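Grants > Current awards > Baumgartner Fund > Votham Instrument Loan Project > Progress report

Progress report to the Baumgartner Fund
Reporting period ending June 2019

The grant pays for the repair and loan of string instruments to school-age players in Votham and Fullthorpe. It covers bench time, parts, cases and a share of the van. This report follows the headings in the award letter.

Repairs

The collection stands at 442 instruments. When the grant started, most of them had been in storage at Fullthorpe and had not been checked in years. We have now serviced 286. A service means new strings, a check of the bridge and soundpost, pegs dressed or replaced, and open seams glued. Fingerboards were planed only where the wear affected tuning.

The violins have gone faster than we planned and the cellos slower. Many of the cellos had neck angles that had dropped, and a neck reset takes several days on the bench with clamping time in between. We moved the cello work to the front of the schedule in March so that the clamps would be in use while other jobs went on. This helped, but we're still behind on the larger sizes.

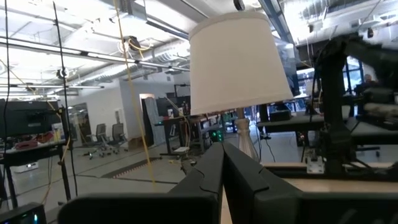
Lamp with white shade, light wood tabletop.

Six instruments were written off. They had cracks under the soundpost or bass bar damage that would have cost more to fix than the instrument is worth. We kept the usable fittings from them, mainly tailpieces and endpins, and entered these in the parts stock.

Parts and supplies

Strings are the largest item. We changed to a steel-core set for the fractional sizes, which lasts longer under beginners and stays in tune better in school buildings with uneven heating. The full-size instruments still get synthetic-core strings. Bridges come as blanks and are cut in the workshop. Two deliveries of blanks were held up this spring, and we bought a small number locally at a higher price to keep going. The difference is shown in the budget sheet under "Parts, other."

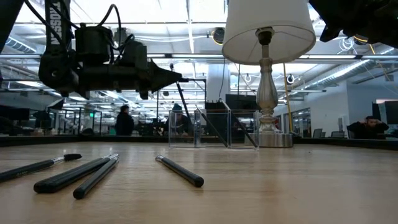
We also bought 100 new cases. The old ones had broken latches and crushed corners, and several instruments had been damaged in them after repair. The new cases have a suspension pad and a pocket large enough for a shoulder rest. The viola cases came in one length only, so the smaller violas need a foam block at the lower end. We cut the foam ourselves.

Bows

Bows weren't broken out in the original budget, and they should have been. Rehairing costs more than we allowed for. For the small sizes we've started replacing worn bows with fiberglass ones, which can be bought for less than the price of a rehair. We ask the fund to approve moving the unspent part of the travel line to bows.
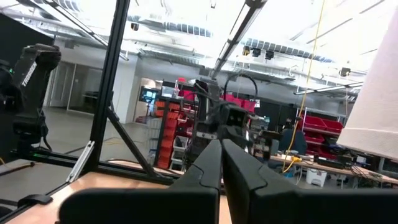 Votham Instrument Loan Project – Workshop and Loans Department

Loans

Loans run for one school year. Families sign a one-page agreement and pay no deposit. Each instrument has a number inked on a label inside the case and a matching card in the loan file. The card shows the size, the repair history and the condition at each return.

Demand is highest for half-size and three-quarter violins. We have a waiting list for both. Full-size violins and violas are easier to supply. Double basses are lent to schools only, because of the problem of getting them home on the bus.

The Stavholm school district asked in the spring whether its students could borrow from the collection. The award letter limits loans to Votham and Fullthorpe, so we've told them we can't answer until we have spoken with you.

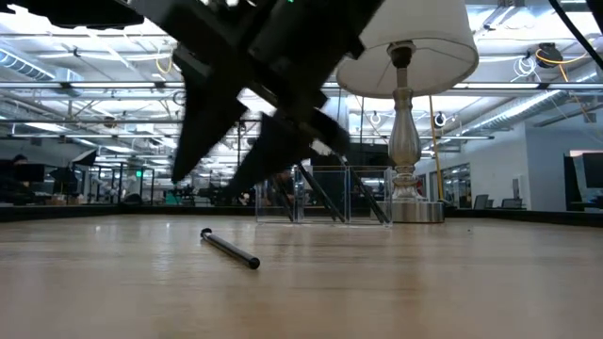 Returns were slower than we'd like at the end of the last school year. Reminder letters now go out four weeks earlier, and schools can collect instruments in the music room for pickup by the van.

Next period

We plan to finish the cellos, start on the basses, and print new labels for the instruments that still carry the old Fullthorpe numbers. We'll send a corrected inventory with the next report. Please let us know your decision on the travel line before the fall strings order is placed.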